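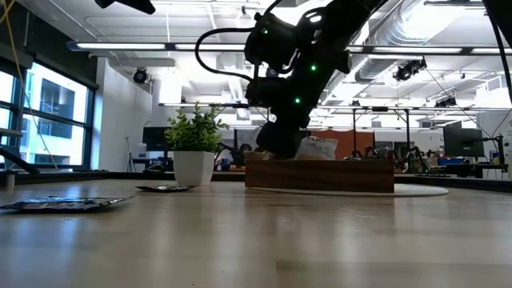 Arm stops short on the near side of the box, fine on the far side. Cable or settings?

Posted in: Small arms and benchtop cells
05/01/2025

Hi all! First post after a long time reading. I look after one arm at our shared workshop, and the job we've set up for it is sorting tea packets: it picks them up off a wooden table and puts them in a long wooden box that sits on a thin round board. Foil packets, paper packets, a mix of shapes. I love this cell. I have probably spent more evenings with it than I should admit.

The trouble started after I re-routed the cable on the arm. It used to be strapped tight along the links and it was getting pinched at the joint, so I let it out into a wide loop on one side. The pinching went away and I was very pleased with myself. Now when the gripper reaches down into the box, the wrist slows and then stops with a "load limit" message from the controller. It only happens at the end of the box nearer the plant, and only on the way down. The other end works every time.

What I've tried so far:
Ran the same move with an empty gripper. Same stop.
Raised the approach height by 30 mm. It gets further through the program and then stops at the same depth over the box.
Swapped the box end for end. No change.
Restarted everything, twice.

All the arm's lights are green before the move starts. The planner is Kiretti, and our saved pose list is up to 251 entries by now, so I would really rather not re-teach the lot if I can help it. Is the loop too big, too small, or am I barking up the wrong tree? Also, do I need to move my plant? It sits on the table to the left of the box and it's pretty bushy.

leafcutter_bench

tinwhistle400

Oh, I like this one! I run a Leminura cell that does almost the same kind of pick and I've been through two rounds of cable trouble with it, so let me give you the order I'd check things in.

Start with the loop, with the arm powered down and the brakes released the way your manual says (have a second person hold the arm, please, they drop faster than you'd think). Move it by hand to the pose where it stops. Watch the cable the whole way down. You're looking for the moment when the loop stops changing shape and starts pulling. On a wide loop it's usually at the lower clamp, where the cable comes back to the arm. If that clamp is too tight, the cable can't roll as the wrist turns, and the joint ends up twisting the cable as well as doing its own work. The controller sees that as load. It would fit with it being one end of the box and not the other, as the wrist has to turn a different amount for each.

The fix on mine was silly and cheap. I took off the lower zip tie, wrapped the spot with a strip of soft hook-and-loop tape, and left it loose enough to push a pencil under. Then I put the tight clamp up at the top, where the cable leaves the upper joint. Tight at the top, loose at the bottom. It has been running that way since July and I check it every week when I wipe down the covers.

Second thing, the payload setting. If you weighed the gripper with the old cable strapped along the arm, the number in the controller is for the old layout. A thick cable hanging off the side is real weight and it's off center too. Run the payload measurement again with the loop where it is now. On our controller it takes 19 minutes including the slow wiggly part, which I enjoy far too much. Do this AFTER you've sorted the clamp, or you'll be measuring the pull as well.

Third, the depth. The gripper has to go down behind the rim of the box, so the fingers and the wrist housing both need room. Lower it by hand at the bad end and run a strip of paper between the wrist and the rim. If the paper catches, you're touching wood, and no amount of cable work will cure it. Taller packets standing up in the box can catch on the wrist too, so test it with the box emptied out and then again with the packets back in.

You won't need to re-teach 251 poses. In Kiretti you can put an offset on a whole group, so make one group for the box and shift that. Save a copy first!

As for the plant, I'd slide it away from the box while you test. Leaves don't weigh much but the loop sweeps out sideways when the arm leans over, and a pot is a lot less forgiving than a leaf. Put it back when you know where the loop goes.

Please come back and tell us what you find, I want to know if it's the clamp.

Govska_fan

turn the load limit up. mine came set very low and I got that message all day long until I changed it, takes two minutes

amarasinghe_workshop

Please don't raise the limit as a first step. It may well make the message go away, and then the arm will pull on that cable all day until a conductor breaks inside the jacket, which is a miserable thing to hunt down. Do the clamp check that tinwhistle400 wrote up. It's the best answer on this page and I've bookmarked it for our own bench.

A couple of things I'd add. Mark the cable with a paint pen on both sides of each clamp. If the marks have moved when you look next week, the cable is creeping and your lovely loop is slowly turning into a different loop. We put a line in our log for it, right next to the joint covers and the gripper pads.

And tape down your round board! I had a box on a loose board for months. Every time the fingers brushed the rim, the board turned a hair, and the far corners of the box moved more than you'd expect. I was blaming the arm for it. A few small squares of grippy mat under the board did the job, and a pencil mark on the table so you can tell at a glance if it has shifted.

If you still get the stop after all that, log the joint load on the way down at both ends and post the two plots. I could look at those all day. A slow climb suggests cable, and a sudden spike means you're hitting something.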